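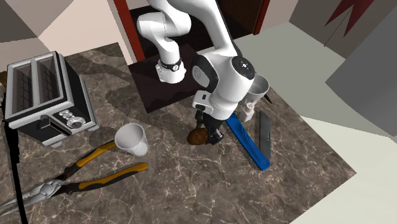

Good morning, and thank you to the Brilidbridge Housing Office for the invitation. My subject is electrical safety in shared kitchens, and chiefly the load placed on older circuits. Heating appliances deserve our first attention — a two-slot toaster on the countertop, such as the one on the slide, should have a wall outlet of its own and should never run from a power strip.

Our office inspected 319 kitchens last year. In 73 of them, an extension cord was in permanent use. (Pause. Refer to handout, page 2.)

The McAlister building will be rewired in July. Residents will receive written notice two days before power is shut off. Rhys Pearce will take questions on the schedule — please hold those until the break.

2 comments
Share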